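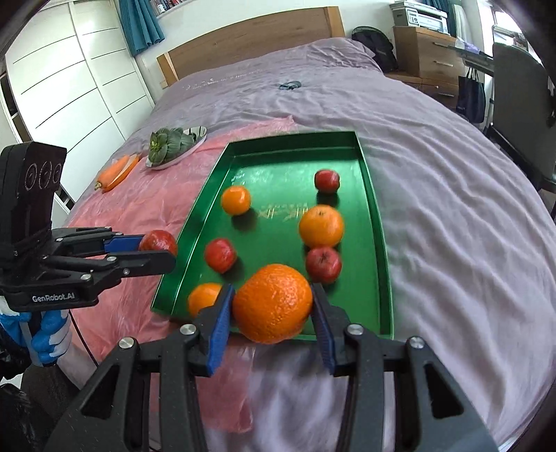

Fresh fruit continues to breathe after it is picked, and this simple fact decides most of what we will study in this unit. Breathing uses up the sugar and acid in the fruit and gives off heat, water and carbon dioxide. Fruits are usually put in two groups. In the first group, breathing rises sharply at ripening, together with a gas called ethylene. Apples belong here, also bananas and pears. In the second group there is no such rise, and the fruit does not become sweeter after harvest. Oranges belong here. A tray such as this one, with red apples and oranges lying together, therefore holds both groups, and for a short time at home it does no great harm. In a store it is a different matter, as we will see in part 2.

1. Water loss

The peel is the main protection against drying. An apple has a thin skin with natural wax. An orange has a thick, dimpled peel with many oil glands, but it still loses water, and the peel becomes hard and dull before the inside is spoiled. The air in the store should be humid, but free water must not stand on the fruit – mould needs very little of it to begin.

2. Ethylene and mixed storage

Apples give off much ethylene. Oranges give off little, but they react to it: the green button at the stem end turns brown and falls, and mould can enter at this place. Ethylene is also used on purpose, to remove the green colour from oranges which are already ripe inside. It changes only the peel and not the taste.

3. Temperature

Most apples keep well a little above freezing. Many oranges want a few degrees more, otherwise brown pits can appear on the peel. This is called chilling injury, and often it is seen only when the fruit is back in a warm place. Lemons are more sensitive again.

4. Case for the seminar: the Breltow store

The Breltow store has two rooms. The larger one received 726 crates of apples, the smaller one 300 crates of oranges. When the cooling in the smaller room failed, the oranges were moved in with the apples and stayed there for more than 60 hours. The buyer, Plokden, later refused part of the oranges because of missing buttons and soft spots near the stem.

Prepare short answers, in your own words:

Which of the two faults can be explained by ethylene, and which needs another cause as well?
What would you measure in the larger room before you move the oranges in?
Would stronger ventilation help, and what would it cost in water loss?

Please bring your answers on paper. The storage table from the last handout will be needed again.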